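Aneo - website package for small bands and solo players

I put Aneo together after building the same kind of site over and over for musicians, and getting tired of starting from zero each time. It's a ready-made website with its own editing system, so you can post gig dates, swap your bio and add songs without emailing me every time a show moves. I'm still happy to get the emails, by the way!

You get a blog, a gig calendar, a music player and a contact form. There are 9 color themes, and I'll set up two of them with your own logo so you can flip between them and see which one feels right. My favorite is Sturnard, the pale gray one - it's very plain and it lets your posters do the shouting.
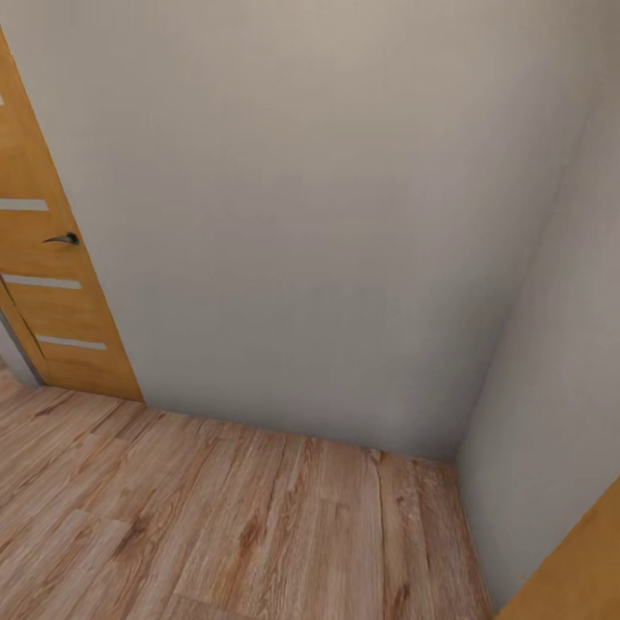 Bare gray walls meeting at a corner.

Hosting is included for the first year. After that you can stay with me or pack up the whole site and take it elsewhere, I don't mind. The export button is on the settings page and it grabs everything, blog comments too.

Aneo costs $143, paid once. That covers setup and two rounds of changes before we go live. If you're moving over from Rustad, my older package, drop me a line first, as your old posts need a quick conversion and I'd like to do that part myself.

New in June: the calendar now handles tours that cross time zones (a Plutthorpe band asked for it, and then I wanted it too).

To order, use the form on the contact page and tell me your band name and the web address you'd like.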